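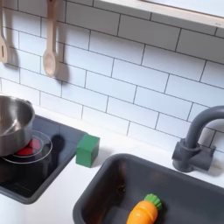

Ticket 1359
Subject: Thermostat believes it is 3 in the morning
Opened by: Darlene Melnyk
Assigned to: Laurier Fehr, Iler building support
Unit: 315
Status: Closed, reopened, closed

Darlene Melnyk, 8:12 a.m.
The heat in my apartment goes off when I get up and comes on when I go to bed. The thermostat is the Clireo one your people put in this April to replace the old Carrier, which was ugly and worked. I have set the schedule four times. It says "Saved" each time, with a little check mark. I no longer trust the check mark. The kitchen is the worst of it, as the thermostat is on the wall just outside and the kitchen gets whatever the thermostat decides. I made oatmeal in a coat.

Laurier Fehr, 9:40 a.m.
Good morning Ms. Melnyk. Sorry about the oatmeal. Can you tell me what time the thermostat shows on its own screen, not in the phone app? Press the left side once to wake it up.

Darlene Melnyk, 9:58 a.m.
It shows the temperature. I pressed the left side again and it shows the humidity. I pressed it a third time and it asked if I wanted to join the Gotum rewards program.

Laurier Fehr, 10:05 a.m.
Please say no to that. Hold the left side down for a slow count of five, then go to Settings, then Device, then Clock. It's on the second page for some reason.

Darlene Melnyk, 10:21 a.m.
Found it. It says 3:17 a.m. So it's off by seven hours, and I have been living on its schedule like a houseguest.

Laurier Fehr, 10:30 a.m.
OK, that explains the heat. The schedule is saving fine, it just runs on the wrong clock. Two things to try:
Turn "Set time automatically" off, wait for the screen to blink, turn it back on.
If the time doesn't change, leave automatic off and set it by hand.
Let me know which one took.

Darlene Melnyk, 10:52 a.m.
Neither. Automatic gave me 3:48 a.m. By hand, I set it to 10:50 and it accepted that, thanked me, and went back to 3:50 a.m. while I stood there looking at it.

Laurier Fehr, 11:15 a.m.
It's pulling the time from your Gotum account and overwriting what you type. In the app, go to Home, then Location. What does it have?

Darlene Melnyk, 11:24 a.m.
It has Honolulu. I have never been to Honolulu. I would be glad to go, given the temperature in here.

That doesn't even match, by the way. I looked it up. Honolulu isn't seven hours off from us, it's five.

Laurier Fehr, 11:41 a.m.
You're right, it isn't. My guess is Honolulu is what the app fills in if the location step gets skipped during setup, and the other two hours are a separate problem. Please change the location to our street address, then force-close the app and open it again. I'll check the unit from my end.

Internal note, L. Fehr, 11:55 a.m.
315 is on the old firmware. Offset in the panel is set to -2, entered manually at install. No initials on the work order. Cleared offset, pushed update. Should check the rest of that hallway before the calls start.

Darlene Melnyk, 12:20 p.m.
It restarted itself twice and now says 12:20 p.m. So does the stove. I'm taking that as a quorum. Closing this.

Ticket closed by customer.

Darlene Melnyk, 6:47 a.m. (reopened)
Heat came on at 6:00, as asked. Thank you. It came on at 78, which was not asked. I set 68.

Laurier Fehr, 8:33 a.m.
The update puts the schedule back to factory temperatures — I should have warned you. Times are kept, temperatures aren't. Please enter them again and save. I've sent one more setting from here so the next update leaves them alone.

Darlene Melnyk, 8:50 a.m.
Done. It says "Saved," with the check mark. We'll see.

Laurier Fehr, 4:10 p.m.
Panel shows 68 holding since this morning. Closing, reply here if it drifts.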